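新闻稿

Desari置业启动Flamen中心办公楼层改造后招租 首批单元九月交付

2019年4月14日,星期日

Desari置业今日宣布,其持有的Flamen中心办公楼机电及公共区域改造工程已进入收尾阶段,改造后的办公楼层即日起接受租赁预登记,首批单元计划于九月交付。本次招租由Desari置业直接组织,Kulkarni物业服务公司承担交付后的物业管理,Usoretti工程顾问公司负责改造期间的技术咨询及交付前的测试见证。

本次推出的可租面积合计3000平方米,分布于办公楼中区和高区。单元最小分割面积为66平方米,相邻单元可合并承租,也可整层承租。可租面积按套内使用面积加分摊公共面积计算,分摊系数在租赁合同附件中按楼层单独列明,签约前承租方可申请现场复测。复测结果与合同附件不一致的,以双方共同委托的测绘机构出具的报告为准,租金自起租日起按复测面积结算。

一、改造范围

改造工程涵盖空调水系统、新风系统、低压配电、弱电桥架、电梯控制系统、公共走廊及卫生间。外立面幕墙、地下车库结构和裙房商业部分不在本次范围内,维持现状。屋面防水已在前一轮维修中更新,本次仅对冷却塔基础周边的收口部位作局部处理。

空调系统原采用定流量水泵配两管制风机盘管,改造后水泵改为变频控制,风机盘管全部更换,并在每个标准单元的支管上加装电动两通阀和能量计量装置。租户可按单元独立启停,计量数据按月汇总至物业管理系统。加班时段的空调服务改为按实际用量计费,取消原先按楼层申请、按小时固定收费的做法。

新风系统保留原有机房位置,更换风机段、过滤段和表冷段。各层新风支管增设定风量阀,以减小高区与中区之间的风量偏差。走廊吊顶内的风管保温层全部拆除重做,接头和阀件位置设检修口,检修口位置与吊顶灯具错开排布,便于后期维护时单独开启。

低压配电部分,各层配电间更换了总开关和分支回路断路器,预留回路供租户后期增容。租户单元内设独立配电箱,照明、插座和空调末端分回路供电。需要设置小型机房的租户,可在递交装修申请时一并提出专用回路需求,由Usoretti工程顾问公司复核负荷后答复。超出预留容量的增容申请,须由租户承担电缆敷设及上级开关更换费用。

弱电桥架由原来的单槽改为分隔敷设,通信线缆与安防线缆各自走线。竖井内已清理历次租户遗留的废弃线缆,并对穿楼板孔洞重新做防火封堵。多家通信运营商的光缆已引入地下弱电总机房,租户可自行选择接入方,大厦方不收取进场费。

二、交付标准

本次推出的单元提供2种交付状态,租户可在意向书阶段选定。

第一种为标准交付。单元内安装矿棉板吊顶、格栅灯具、架空网络地板及基础消防末端,隔墙面层为白色乳胶漆,入户门为玻璃门,配电磁锁预留接口。租户进场后布置家具和工位即可使用。架空地板下净空满足常规强弱电线缆敷设,地板块可单块拆卸,交付时另附少量备用板存放于单元内。

第二种为毛坯交付。单元内保留混凝土楼板和已完成找平的地面,空调末端、新风支管和喷淋支管接至单元入口处并设阀门,后续由租户自行深化设计。选择毛坯交付的租户可获得较长的装修免租期,免租期内仅缴纳物业管理费和实际能耗费用。

两种交付状态下,单元均不含办公家具、前台背景墙、会议室隔断及厨房设备。茶水间由每层公共区域统一提供,设冷热水点、操作台面及垃圾分类暂存柜。租户如需在单元内增设用水点,仅限于靠近卫生间竖井一侧的单元,并须做闭水试验。涉及油烟排放的厨房设备不得在办公楼层安装。

门厅与等候区改造后设集中前台,由Kulkarni物业服务公司安排人员值守。访客登记采用预约与现场登记并行的方式,预约访客凭通行码经闸机进入,现场访客由前台与租户核实后放行。各租户的公司名牌统一设置在门厅指示牌及楼层指示牌上,字体和尺寸由大厦方规定,制作费用计入入驻费用。

三、租赁条款要点

标准租期由双方在意向书中约定,租金按月计算、按季支付。承租方在签订意向书时缴纳意向金,签订正式合同后意向金自动转为租赁保证金的一部分。保证金总额相当于约定月数的租金与物业管理费之和,具体月数依租期长短和承租方资信确定。

租金不含物业管理费、电费、加班空调费、通信费及停车费。物业管理费按可租面积计收,含公共区域照明与清洁、电梯运行维护、工作时段空调、外墙定期清洗、公共责任保险分摊。单元内保洁、绿植租摆及垃圾清运中的装修垃圾部分不含在内,租户可向Kulkarni物业服务公司另行订购,也可自行委托经备案的服务单位。

承租方在租期内转租或部分转租的,须事先取得Desari置业书面同意。因集团内部架构调整而将合同主体变更为关联公司的,按主体变更手续办理,不视为转租,但原承租方须对变更前的债务承担责任。租期届满前,承租方享有同等条件下的优先续租权,行使该权利应以书面通知提出,通知期限在合同中列明。逾期未通知的,大厦方有权安排其他意向客户看房。

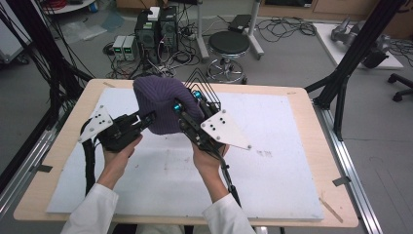 总第66期 第2版

退租时,标准交付单元应恢复至交付时状态,正常磨损除外;毛坯交付单元应拆除全部租户装修,并将消防、空调支管恢复至入口阀门处。经双方书面确认可供后续租户沿用的装修,可免除拆除义务。恢复工程可由租户自行组织,也可委托物业公司按报价实施,费用从保证金中结算,多退少补。

四、装修管理

租户装修图纸须在进场前10个工作日提交,图纸应包括平面布置、吊顶综合、强弱电、空调末端调整、喷淋与烟感点位调整以及材料燃烧性能说明。涉及隔墙到顶的房间,应同时提交新风与回风路径,避免形成无回风的封闭空间。图纸由Kulkarni物业服务公司受理,机电专业部分转交Usoretti工程顾问公司审核,审核意见以书面形式一次性提出。

图纸审核通过后,租户或其施工单位应缴纳装修押金,办理施工人员出入证,并购买覆盖施工期的工程一切险及第三者责任险。依法需要办理消防审核或备案的,由租户自行申报,大厦方提供所需的产权及原始竣工资料。未取得相应文件前,不得进行隔断和机电施工。

产生噪声和强烈气味的作业安排在夜间或非工作日进行,施工单位应提前向物业公司报备作业时段。材料运输使用指定货梯,轿厢内须铺设保护板,超长构件的运输应预约轿顶吊装或楼梯搬运。装修垃圾袋装后运至地下指定堆放点,不得在走廊或前室暂存。

动火作业实行逐次审批。作业点应配备灭火器材和专人监护,作业结束后由监护人员留守观察,并在动火单上签字注销。需要临时关闭喷淋支管的,应在当日作业结束前恢复供水。连续多日施工的,不得以方便为由整夜关闭阀门。

五、电梯与垂直交通

办公楼客梯按中区、高区分组运行,货梯兼作消防电梯。改造后客梯控制系统更换为目的楼层派梯方式,乘客在候梯厅面板或闸机处登记楼层,系统分配轿厢。派梯策略按上行高峰、下行高峰、午间和平时设置不同模式,模式切换由控制系统依据登记量自动完成,值班人员可手动干预。

轿厢内保留有限的操作按钮,包括开门、关门、报警及消防操作装置。无障碍模式下,系统延长开门时间并播报楼层。大件物品不得经客梯运输,租户搬迁应提前预约货梯,并在搬迁当日由物业人员现场配合保护墙面与地面。

电梯改造分批进行,改造期间未停用全部客梯。截至本新闻稿发布时,中区客梯已完成控制系统更换并投入运行,高区客梯处于单梯调试阶段。高区客梯的联动调试将在首批单元交付前完成,并由有资质的检验机构检验合格后投入使用。

六、安防与消防

公共走廊、候梯厅、地下车库出入口及货运通道设视频监控,录像保存期限按当地规定执行。租户单元内不设大厦方摄像设备。租户自设门禁系统的,应与消防报警系统联动,火灾确认后门锁须能断电释放。联动接口由大厦方提供,接线由具备消防施工资质的单位完成。

火灾报警系统保留原主机品牌架构,更换了老化的探测器和总线模块。每个标准单元为独立报警分区,合并承租的单元可在装修阶段申请调整分区。疏散指示灯改为集中控制型,走廊和楼梯间的灯具状态可在消防控制室查看。每年组织疏散演练,各租户应指定楼层联络人参加。

七、测试与验收安排

Usoretti工程顾问公司编制了交付前测试计划,测试分单机、系统和联动三个阶段。单机阶段检查设备安装、接线和转向;系统阶段进行风量、水量平衡及控制逻辑验证;联动阶段模拟市电中断、火灾报警及电梯迫降等工况。各阶段测试记录由施工单位填写,顾问公司见证签认,Kulkarni物业服务公司派运行人员参与。

测试中发现的问题按影响程度分类登记。影响消防安全和设备运行的问题须在单元交付前关闭;仅影响外观的问题可列入遗留清单,约定完成时限。租户在收楼时可查阅本单元相关的测试记录,包括配电箱绝缘测试、风机盘管运行测试和喷淋支管试压记录。

收楼当日,由租户代表、物业公司人员和Desari置业租赁人员共同查验单元,抄录电表及能量表读数,清点钥匙和门禁卡,并在交接单上签字。查验中提出的缺陷由三方当场记录,不影响使用的缺陷不作为拒绝收楼的理由。租户未按通知日期到场的,按合同约定的日期视为交付。

八、停车与配套

地下车库设固定车位和临时车位,固定车位按承租面积配比优先供租户租用,车位租赁合同与办公单元合同分开签署、同期到期。车库出入口采用车牌识别,固定车位变更车牌须由承租公司书面申请。自行车停放区设于地下一层靠坡道一侧,配套淋浴间对租户员工开放,钥匙在前台登记领取。

裙房内设共享会议室,供租户按时段预订。会议室配备投影、视频会议终端及活动隔断,可合并使用。租户通过物业管理系统预订,费用计入次月账单。会议室不接受餐饮加热设备进入,茶歇可由裙房商户配送。

快递与外卖在裙房侧门设集中收发点,派送人员不进入办公楼层。大宗文件及设备配送走货运通道,需租户出具收货授权。邮件信报箱按单元编号设置,合并承租单元可保留一个信报箱。

九、预登记及看房

预登记期间,意向客户应提交公司名称、行业类别、需求面积、预计入驻时间、交付状态选择及用电需求。预登记不构成任何一方的租赁承诺,也不锁定单元和租金。多家客户对同一单元提出需求的,按意向书签署的先后确定。

因部分区域仍在施工,看房需提前预约并由租赁人员陪同。参观人员应按现场要求佩戴安全帽,不得进入正在调试的机房和电梯井道区域。标准交付样板单元设在中区,毛坯单元可在已完成机电施工的楼层查看。平面图、机电参数表和租赁条款摘要可在预约时向租赁部索取,图纸为参考文件,具体尺寸以现场为准。

现有租户的合同不受本次招租影响。改造期间因施工临时迁移至过渡楼层的租户,将按照已签署的过渡协议安排回迁,回迁通知由Kulkarni物业服务公司分楼层发出。现有租户有扩租需求的,可向租赁部提出,与新客户适用相同的面积分割和交付标准。

关于Desari置业

Desari置业从事商业办公物业的持有、改造和租赁,业务包括办公楼投资、存量建筑机电更新及租赁管理。Flamen中心为其自持项目,由办公楼、商业裙房和地下车库组成。

关于Kulkarni物业服务公司

Kulkarni物业服务公司提供办公及商业建筑的物业管理服务,服务内容包括设备运行维护、公共区域保洁、安全保卫、客户服务和能耗统计。

关于Usoretti工程顾问公司

Usoretti工程顾问公司提供建筑机电咨询、负荷核算、系统测试见证及既有建筑设备评估服务。

说明

本新闻稿所载面积、交付时间及技术配置以发布时的工程进度为依据,后续可能因主管部门审批、设备供货或现场条件发生调整。本新闻稿不构成要约,租赁双方的权利义务以正式签署的租赁合同为准。媒体转载时请保留完整技术参数及本说明。

媒体垂询:Desari置业企业传讯部
租赁垂询:Flamen中心租赁部,办公楼首层

(完)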